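Treadle pump notes, continued. The Gruminar drawing shows two cylinders worked by a rocking beam, with the valves at the foot of each – the text puts them at the top.

Tikari's 1790 copy follows the drawing, with a stroke of 7 inches.
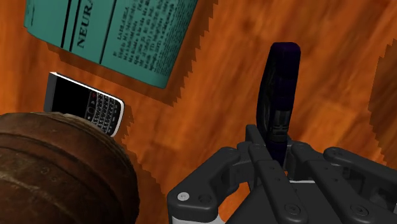 Dark handle, upright to the top of the frame, teal magazine to the left.

Ahmadpour's reading has the beam pivoted off centre. I get a lift of up to 26 feet on that basis. The Jindale manuscript gives no figure.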